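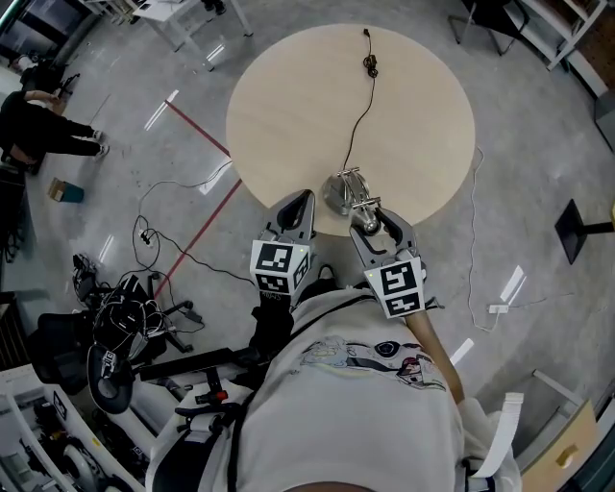 *Asked by Ngân Kim on August 24, 2023*

**Can I switch advisors before my qualifying exam?**

I'm starting year 3 in October and mine is moving to Vatstead. I'd stay here - my partner's job is here - but the exam is 11 weeks out and I've got 78 pages of proposal with her name all over it!

**2 answers**

**hervieu_grad**

I did this! Ask if she can stay on as co-advisor, then get a local person to sign as chair. My grad office took the form by email. Keep the proposal as is for now.

**Vanell**

depends on your dept, check the handbook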